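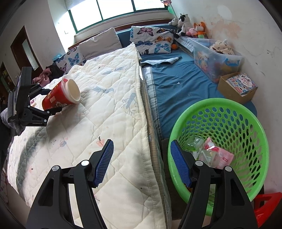 图1　双手夹爪，左边这把夹着横放的红纸杯

打印本页 | 用电子邮件发送
8月　　Onine 机器人实践课讲义组

第四讲　夹爪怎么比：手持夹爪试用课的讲义

上一讲我们把坐标系和标定啃完了，我知道不少人回去之后对着那几个矩阵发呆，没关系，今天换换脑子，讲点拿在手里的东西。这一讲的题目叫"夹爪怎么比"，听上去像选购指南，其实我想讲的是：同样两把夹爪摆在你面前，你凭什么说这把比那把好？"手感不错"这种话写进实验报告我是要扣分的（去年扣了很多，大家脸色都不好看）。

先交代一下这一讲用到的设备，后面我就直接叫名字了。

Malivov：手持式两指夹爪，黑色机身，指尖是蓝色带纹理的软垫。图1里的就是这种。
Dritier：也是手持式两指，指尖是平的硬胶，行程比 Malivov 大，机身也更沉。
Bilgin：控制器，实验室那台机械臂和两种夹爪的机载版都接它，第五节讲。

实验室还有一只吸盘，今天不讲，有兴趣的课后来找我借，记得登记。

一、为什么要用手拿着夹爪

第一次上这门课的同学常问我：机械臂就在旁边，为什么不直接装上去试？我的回答是，你可以装，但一旦装上去，你试的就是一整套东西了。臂的速度、控制器的延时、路径规划、你前一天晚上写的代码，全都混在里面。杯子掉了，你说是谁的责任？我见过一个小组花了整个下午调夹爪的力，最后发现是臂的末端速度设得太高，杯子是被甩出去的。

手持夹爪把这些都拿掉了，由你的手来当那条臂。人的手腕很灵活，眼睛也在看，所以夹爪自己的毛病会变得特别明显：指尖够不够得进去，软垫贴不贴得住，两指合拢的时候会不会把东西推跑。这些问题在臂上也有，只是藏得深。

当然它也有坏处，坏处还不小。人会自动补偿！你觉得要滑了，手腕就不知不觉转一下，你自己都没意识到，成绩就上去了。同一把夹爪，熟手和新手用出来像是两件产品。所以我在第三节里要求大家换手、换人，就是为了对付这件事，别嫌麻烦。

还有一点，手持的时候你看到的画面和夹爪上那个相机看到的画面差得很远。你站在床边，居高临下，什么都看得清；装在夹爪上的相机只看得见两根指和指前面那一小块。以后要拿这些画面去训练模型的话，模型能用的只有后者。我建议每组做完以后都回放一遍，看看关键的那一下，东西是不是还在画面里。很多时候被自己的手指挡住了，挺尴尬的。

二、场地和物体

我一直主张到乱一点的地方去试。干净桌面上摆一个方块，什么夹爪都能夹，比出来的结果好看，没什么用处。图1那样的地方就很好：一大块印着浅蓝色小鸟和树枝的白色绗缝被子，杯子搁在上面，右手边是绿色的镂空塑料篮，里面有透明容器、粉色塑料包装和一只透明的小瓶子，床头那边还有枕头和毛绒玩具。软的、硬的、会反光的、一碰就变形的，都凑在一块儿了。

我给物体分了几类，大家选的时候每类至少拿一样：

薄壁类。纸杯是代表。壁薄，夹轻了滑，夹重了瘪，而且瘪了以后下一次的结果就不能和上一次比了，要换新的。带盖的纸杯和不带盖的也不一样，盖子那一圈比较硬，夹在盖沿附近和夹在杯身中间是两道题，报告里请写明夹的是哪里。

软体类。被角、毛巾、毛绒玩具。这类东西的难处在于没有固定的形状，你说"抓住了"，到底抓住了多少？我的标准是提起来以后整件东西离开支撑面，光揪起一个角不算。

透明类。透明容器、小瓶子。对夹爪来说它们没什么特别，对相机来说很要命。你们会在回放里看到，瓶子和背后的篮子糊成一团。

容器里的东西。把篮子里的小瓶拿出来，这道题我最喜欢。两指张开以后有多宽，伸进去会不会碰到旁边的东西，合拢的时候指尖在哪个平面上，一下子全暴露了。

场地方面我只有一个硬要求：摆好以后做标记。用纸胶带在垫面上贴小角，每次复位都对着角放。被子上不好贴，可以拿花纹当参照（绗缝的菱形格子其实是很好的天然网格，我有一阵子专门挑有格子的布来做实验）。不过被子会跑，抓几次就皱了，每做完一个物体把它扯平一次。

三、试验怎么做

这一节请仔细看，报告里的方法部分就按这个写。

每把夹爪、每种物体，做10次。次数是固定的，不许做到第七次觉得"差不多了"就停，也不许最后一次没成就再补一次。我知道你想补。

每一次的过程是这样的。物体放回标记处，夹爪张开到最大，停在物体上方，等记录的同学说开始。然后下去，合拢，提起来，停住，数五秒，再放到目标位置。目标位置可以是篮子，也可以是被子另一头，但同一种物体要用同一个目标。放下以后松开，手收回来，这才算一次结束。

结果分四档记：

A　抓起、停稳、放到位，物体没有变形，也没有翻倒
B　完成了，但中间滑动过，或者放下以后歪了、倒了
C　抓起来了，没坚持到放下
D　没抓起来

以前我用的是"成功"和"失败"两档，用了两个学期，数据漂亮极了，两把夹爪看起来一模一样。后来加了 B 和 C，差别一下就出来了！Malivov 和 Dritier 的总成功率差得不多，可是 Dritier 的 B 特别多，放下的那一刻老是带一下。只记成败的话，这件事就永远看不见。

换手和换人。惯用手做一半，另一只手做一半。同组的人轮着来，每个人每把夹爪都要碰过。顺序上，请不要先把 Malivov 全做完再做 Dritier，人会越做越熟，后做的那把占便宜。交替着来，或者干脆抽签，签条我放在讲台旁边的盒子里。

两只手同时用的题目。图1里是两把一起的，左边那把上面还装了一块小黑屏，它夹着红纸杯，右边近处那把的一个蓝垫伸在篮子口里。双手的题放在最后做，每组挑一道就行，可以一手按住一手取，也可以一手递一手接。双手做的时候有个常见的毛病：两边都想帮忙，结果夹爪碰夹爪，软垫蹭掉一块。碰到了就停下来看看软垫，别硬来，软垫是要钱的。

记录的同学要说话。我是认真的，要出声，"开始""提起""五秒""放下"，每个节点喊出来，录像里就有了声音标记，回去对时间会轻松很多。有一组嫌傻，不肯喊，后来花了三个晚上对帧，下一次实验喊得比谁都响。

四、软垫这件小事

要是这一讲你只想认真听一节，我希望是这一节。

大家比夹爪，总爱比行程、比力、比重量，因为这些写在规格表第一页。但实际做下来，我觉得影响最大的是指尖那一小片垫子。带纹理的软垫和平的硬胶，抓纸杯的时候完全是两回事。软垫会顺着杯壁陷进去一点，接触面变大，同样的力摊开了，杯子不容易瘪；硬胶只在一条线上顶着杯子，力都集中在那里，你要想不滑就得夹紧，一夹紧杯子就瘪了。

那软垫是不是什么都好？也不是这么简单。抓很薄的东西，比如被子的一层边，软垫反而吃亏，指尖厚，插不进布和布之间。Dritier 的硬胶边缘比较利落，挑布边的时候我个人更喜欢它。还有，软垫粘灰。在绒布上抓一阵子，垫子上就挂了一层细毛，摩擦明显下降，你会以为自己手艺退步了。所以：每做完一种软体类物体，用微湿的布擦一遍垫子，等干了再继续。

我自己做过一个很土的小实验，顺便讲给大家听。一把 Malivov，同一批纸杯，不擦垫子，连续抓了300次，中间穿插着抓毛巾。前面一段全是 A，后来开始出 B，再后来 C 也来了，我当时以为是自己累了。擦干净垫子，喝了口水，接着抓，A 又回来了。当然这里头有没有喝水的功劳，我说不清（实验设计得不好，两个变量一起变了，大家不要学我）。

再说软垫的安装角度。两个垫子合拢的时候应该是面对面贴上的，要是一边歪了，就会先碰到上沿或者下沿，抓圆的东西会把它往外挤。检查方法很简单：夹一张纸，慢慢抽，哪边先松，哪边就没贴好。再看看两臂上的转轴螺丝有没有松，松了的话两指会左右晃，你调多少遍垫子都没用。上课之前每组自己检查，查完在记录表上打钩。

五、装到臂上以后

手持的部分做完，我们才轮到 Bilgin。这一节今天只讲一半，另一半要等下一讲讲完力控再回来。

先把结论放在前面：手持时排第一的夹爪，装到臂上不一定还排第一。原因前面提过，手会补偿，臂不会。Malivov 在手持时有个优点，两指张合的手感很顺，你能感觉到碰到东西的那一瞬间；装到臂上，这个优点就没有了，要靠电流或者力传感器去猜。反过来，Dritier 手持的时候沉，做久了手腕酸，装到臂上谁还在乎它沉不沉呢，臂又不会喊累（不过负载要重新填，忘了填的话重力补偿会不对，臂会自己慢慢往下掉，很吓人）。

Bilgin 上要改的东西有几项，我按顺序列在下面，请照着做：

先选夹爪型号，再填质量和质心，然后填工具坐标系的偏移。
合拢速度先用最低一档，确认方向对了再往上加。
力的上限从小往大调，用纸杯试，杯壁刚刚开始凹的时候往回退一格，记下这个值。
急停放在手边，手边的意思是不用站起来就能拍到。

有同学问过，能不能直接把手持录下来的轨迹放到臂上回放。可以试，我也鼓励试，但要有心理准备。人手走的路经常是臂走不了的，手腕一翻，对臂来说可能就到关节极限了。另外手持轨迹里有很多细碎的抖动，直接回放，整条臂都跟着哆嗦。先滤波，再降速，第一遍把物体拿走，空着跑。

比较臂上结果的时候，请把手持的表和臂上的表并排放。哪种物体从 A 掉到了 C，那里面一定有故事，报告里最值钱的就是这一段。我看报告时会先翻到这里，前面的设备介绍我都是跳着看的，所以别在那里写两页。

六、几个老问题

把往年常来问的放在一起，省得大家排队。

纸杯能不能装水？手持的部分不要装，尤其是在床上、被子上做的时候。想试装重物，可以放一点干的豆子，称过再放，重量写进记录表。

杯子横着放和竖着放算同一种物体吗？算同一种物体、两种姿态，分开做，分开记。横着放会滚，手指下去的时候碰一下它就跑了，所以合拢前两指要对称地落在杯子两侧，慢一点。竖着放的问题是容易碰倒，从侧面进比从上面进稳。两种姿态都做的组，可以把结果画在一张图里，很直观。

夹爪伸进篮子总碰到边怎么办？先想想从哪个方向进。很多人习惯从自己这一侧斜着往里伸，两指一前一后，前面那根先撞到篮沿。把手腕转一下，让两指并排着下去，通常就好了。实在进不去，就如实记 D，这也是结果，说明这把夹爪在这种容器里不好使。有人为了避免 D，偷偷把篮子往外拉了拉，录像里看得一清二楚。

画面太亮怎么办？背后有窗的时候，相机会被窗户带着走，近处的东西就暗了。能拉窗帘就拉，不能拉就换个朝向，让窗在背后。曝光能锁就锁住，锁之前对着物体所在的那一块测光。别忘了两把夹爪的相机要分别锁。

两个人的结果差得很远，要不要平均？先别平均，先分开画出来看看。差得远本身就说明这把夹爪挑人，一把好夹爪应该是新手拿着也不太差的。我挑设备的时候，会特意看新手的那一列。

能不能用自己带来的物体？欢迎！只要不是活的、不是带刺的、不是很贵的。带来以后先量尺寸，最宽的地方要小于夹爪的最大开口，不然一上来就是十个 D，也怪可惜的。

七、课后要交的

每组交一份报告，外加一张原始记录表的照片。报告不要超过四页，图可以放在附录。我希望看到下面这些内容，顺序你们自己定：

两把夹爪、各类物体的四档结果，用表或者堆叠条形图都行。请写出每一档的次数，不要只写百分比，样本这么小，百分比会骗人。

至少一处失败的逐步分析。挑一次 C 或者 D，从录像里找到出问题的那一刻，说清楚是指尖没到位、力不够、垫子的事，还是你自己手抖了。手抖了就写手抖，我不扣分。

手持和臂上的对照，哪怕只做了一种物体。

最后给一个推荐：如果任务是在一张铺着被子的床上收拾杂物，你选哪把，软垫选哪种，理由要能指回你自己的数据。"因为 Malivov 的颜色好看"曾经出现过一次，我笑了很久，还是扣了。

记录表放在器材柜，编号43的那个抽屉，旁边那个抽屉里是备用软垫和擦垫子的布。开柜子的密码是1965，用完请锁好。软垫拿了要写领用单，上个月少了好几片，我到现在也没找到。

下一讲讲力控，请提前把 Bilgin 的手册第二章翻一遍，不用全看懂，知道力的上限在哪个菜单里就行。另外带一只自己家的杯子来，什么材质都可以，我们要比一比谁的最难抓。

本网站使用 Cookie 以改善浏览体验。继续浏览即表示您同意我们使用 Cookie。　接受　|　了解更多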